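공용 작업실 Skistirside 한쪽 구석. 손에 쥐는 그리퍼를 직접 만들어 쓰는 회원을 만나고 왔다. 이름은 빼달라고 해서 뺀다. 녹음 상태 별로라 메모 위주로 정리함.

시작은 5월. 프로젝트 이름은 Hikmont. 왜 하필 식기냐고 물었더니 "집에서 제일 하기 싫은 게 수저 정리라서요" 란다. 진짜 그게 다냐고 다시 물었다. 그게 다란다.

"얇은 게 제일 힘들어요. 숟가락은 어떻게든 잡히는데 쇠젓가락은 턱이 조금만 틀어져도 돌아가 버려요. 턱만 3번 새로 깎았습니다." 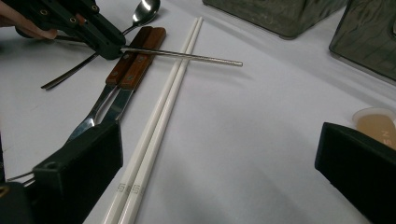
Ding은 생각이 좀 다르다고 했다. 턱 모양보다 고무가 문제라는 것. 끝에 얇은 고무만 덧대도 미끄러지는 건 거의 잡히는데 다들 부품부터 새로 뽑으려 든다고.

그 얘길 전하니 바로 반박이 나온다. "고무는 해봤죠. 며칠 쓰면 밀려요. 접착제 바꾸면 될지도 모르겠는데 아직 못 해봄." 둘이 이걸로 꽤 오래 싸운 모양.

그리퍼는 2개, 양손에 하나씩. 처음엔 한 손으로 다 하려다 접었다고. 케이블은 여전히 골치다. 손목 돌릴 때마다 당겨서 위로 크게 한 바퀴 돌려 빼는 걸로 타협. "예쁘진 않은데 덜 빠져요." 무선은요? "지연 때문에 싫어요. 배터리도 무겁고."

지금까지 쌓인 기록은 1467개. 하나가 물건 하나 집어서 옮기는 동작이라고 한다. 쓸만한 건 그보다 적은데 얼마나 적은지는 말 안해줬다.

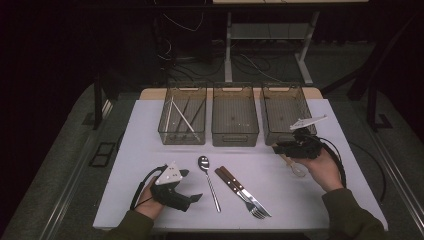 손으로 모은 동작을 나중에 팔에 옮기는 게 다음 단계. 팔은 Surnley에서 나온 중고를 보고 있는데 가격이 안 맞아서 보류 중이다. "팔부터 사고 후회하는 사람 많이 봤어요. 저는 손부터 하려고요."

제일 오래 걸린 작업은 의외로 나사 구멍 맞추기. 도면이랑 출력물이 자꾸 어긋나서 결국 드릴로 다시 뚫엇다고. 도면은 정리되는 대로 작업실 공유 폴더에 올릴 생각이란다. 언제쯤이냐니까 웃기만 하고 대답이 없다.

칼은 어떻게 하냐고도 물어봤다. "천천히 해요. 손잡이 쪽만 잡고. 날 쪽으로 잡으면 턱이 먼저 상하니까요."

다음에 갈 땐 턱 4번째 버전이 나와 있을 거라고 한다. 고무를 붙일지는 아직 미정.

20/8/7 작성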